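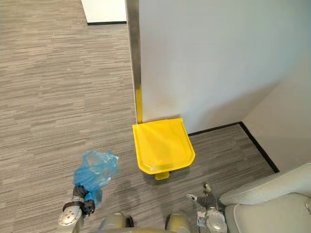

Forgate Hosting Support
Ticket: Overnight batch jobs stop on the second node
Product: Trandetti private cloud, two-node cluster
Priority: Normal (customer asked for Urgent, then went to lunch)
Status: Resolved, pending one grumble

Opened by customer, 26 May 2024

Our overnight stock report runs across both nodes. Since the weekend maintenance the second node, Drarley, takes its share of the work, sits on it, and gives up. The first node, Thampi, finishes its half as if nothing were wrong. The report then comes out half full, with a green tick beside it. I would like either the other half or a less cheerful tick.

Nothing has changed at our end. I know everyone says that.

Support reply 1

Thank you for the logs. Everyone does say that, and now and then it is true. Could you please send:

- the output of the health check from both nodes
- the job queue settings page, saved as text
- the time shown on each node when you log in

Please don't restart Drarley yet. A restart will probably clear the fault and take all the evidence with it.

Customer

Health check attached for both. All passes. The queue settings are the ones your installer left us with, including a comment that says "tidy this up later".

The clocks are 4 minutes apart. I assume that isn't a feature.

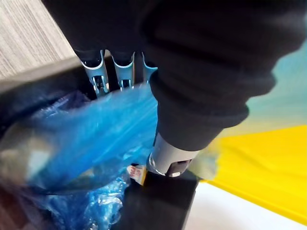
Support reply 2

It isn't. Each job is handed out with a ticket that lasts 3 minutes. Drarley's clock is ahead, so by its reckoning every ticket has expired before it arrives. It waits politely for a fresh one, gets another stale one, and after 1,000 tries it stops. The log calls this "completed with notes". We have raised the wording with the developers, who have raised it with whoever writes the wording.

The likely cause is the maintenance update. It replaced the time settings file with a blank one on any node that had been renamed after installation. Was Drarley ever called anything else?

Customer

It was called node2 until last July, when we were told names would make it friendlier. It hasn't been.

Support reply 3

That explains it. Steps to put it right:

1. Pause the job queue from the Trandetti console. Wait for the word Paused, which takes its time.
2. On Drarley, open the time settings and enter the same time server that Thampi uses.
3. Choose Step, not Drift. Drift will get there, but you may have retired.
4. Compare the clocks again.
5. Clear the stale tickets and resume the queue.

Customer

Steps 1 to 4 done. Clocks agree. Step 5 offers me "Clear" and "Clear all" and looks pleased with itself.

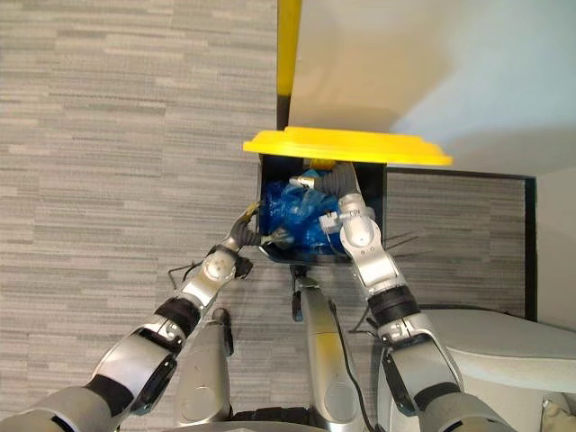
Will "Clear all" delete the jobs as well as the tickets?

It removes the tickets only. The jobs stay in the queue and are given new tickets when you resume.

Customer

Cleared all, with one eye shut. The queue showed almost 2,000 jobs waiting and has been working through them on both nodes. Last night's report has both halves. Sales have noticed that the numbers have doubled and are very happy, so I shall have to go and talk to them.

Support reply 4

Good to hear, apart from Sales. We have added a clock check to your health check, so it should now fail when it ought to. Please save a copy of Drarley's time settings before the next update, as the fix for the blank file has no release date yet.

Customer

Copy saved. You can close this. The grumble is about the green tick, which is still there.

Support note

Grumble logged separately as a feature request. Ticket closed.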